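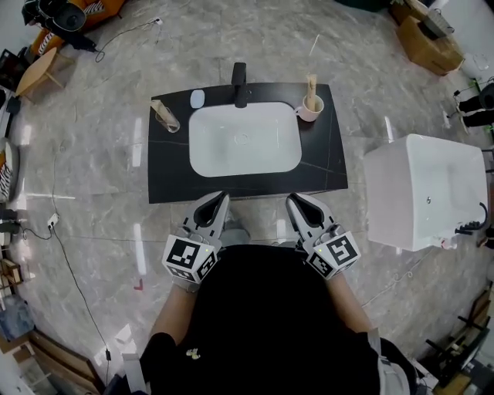 Unit 4: Planning the Equipment for a Data Collection Station

Course notes, Helmut Wegener
Version 2018-03-22

In the last unit we spoke about tasks. Now we speak about money, and about the order in which to spend it. Many student groups begin with the grippers, as they are the interesting part, and discover in January that nothing is left for cables and shelves. Please begin your list with the place of work.

4.1 The place of work

A bathroom station needs a countertop, a basin, a faucet and small objects such as a soap bar, a mug and a tumbler. You do not have to connect the water if your tasks only move objects. Write this decision in the plan, for it changes the price very much. A dark counter and a white basin also give you two different surfaces to test the cameras on, and a glossy floor should be checked for reflections before you order lamps.

4.2 Hand-held grippers

One operator works with two grippers, left and right. Order them as a pair, from the same production batch if it is possible. Each one carries a block with square markers, and these blocks must be in the budget as separate parts, with spares. In our Istden exercise we plan 4 pairs for three operators, so that one pair can always be in repair.

Ask the supplier in writing:
- Can the marker block be changed without a new calibration?
- What does the status light mean, and is it explained in the manual?
- How long is the delivery time for the finger parts?

4.3 Small costs

Power strips, long cables, tripods, stands and storage boxes are cheap one by one. For the exercise, use 200 euros per station for cables and power, and 90 euros for household objects. Objects will break, so plan to buy the glass ones again.

4.4 Comparing two offers

Offer A (Nurnetti) has the lower price, but the spare parts are not included. Offer B (Jetberg) includes spare parts for up to 5 years. Calculate both offers for the full time of the project and write one page about your choice. Groups who had the Ignacio case in the previous unit may use the same table.

Bring the page on paper to the next meeting.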